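November
By the Indska household chores group

4.2 Where the bin goes

When we started asking people about litter boxes, I figured we'd hear about smell and not much else. What we got was a lot of talk about walking. More than 41 households kept our scooping diary, and the complaint that kept turning up was the trip between the box and wherever the waste ends up. People carry a loaded scoop across a hallway, drip grains the whole way, and then have to sweep. So in this section I'm looking at placement, and I'll leave litter type for 4.3.

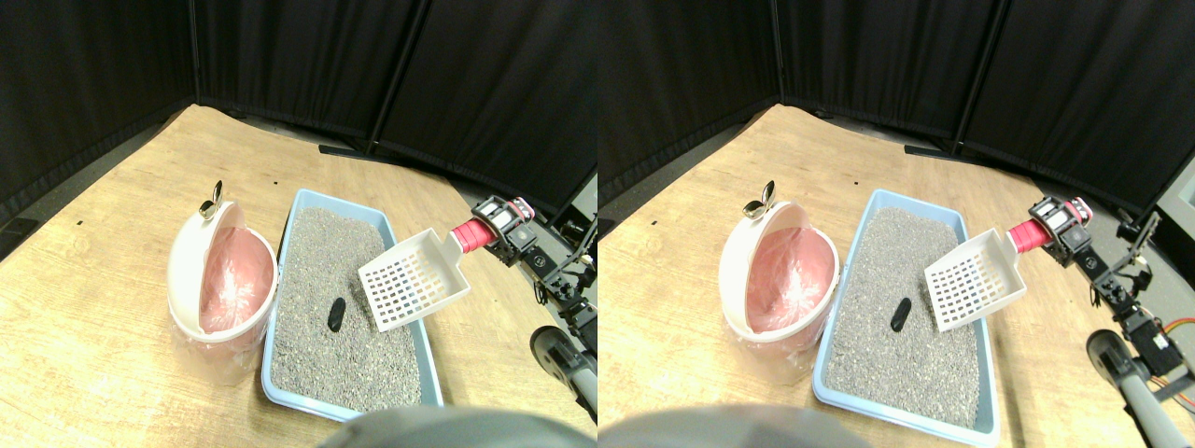 Distance was the first thing we sorted the diaries by. We used two groups, "within reach" and "have to take a step," and I'll admit the line between them was fuzzy in small bathrooms. The within-reach layout is the one in Figure 3, with the white bin right up against the light blue tray and its lid already open, so a clump only has to travel over the rim. Folks in this group wrote shorter entries and grumbled less (one Sunday entry just says "done").

Figure 3. Bin and tray side by side, pink liner in the bin.

The lid matters too, and I didn't expect that! A hinged lid is great for keeping the smell in, but you need a free hand for it, and the free hand is usually holding back the cat. Several diary keepers from the Gilla apartments told us they open the bin first and scoop second. The Chareonsuk families did it the other way around and ended up balancing a full scoop while they fished for the lid. 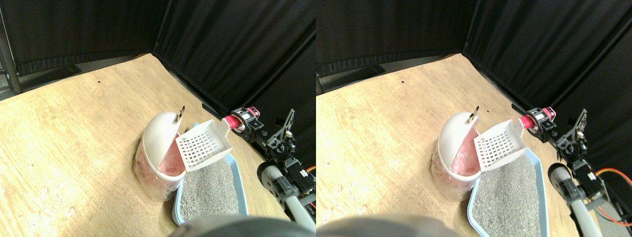

Then there's sifting. A scoop with holes lets the clean litter fall through, but only if you give it a moment over the tray. People in a hurry skip that and tip early, and the bag gets heavy with perfectly good litter. We asked everyone to weigh their bags for two weeks – not a popular request – and the numbers are in the Primidside appendix.

Comments

mopbucket: We moved our bin next to the box after reading the draft. Should've done it years ago.

tabbyhouse2: What about covered boxes? Mine has a hood and the angle is awful.

Related items
Sweeping up after the sweep: grains on hard floors
Bag liners and how often people change them
A 1963 home economics survey, reread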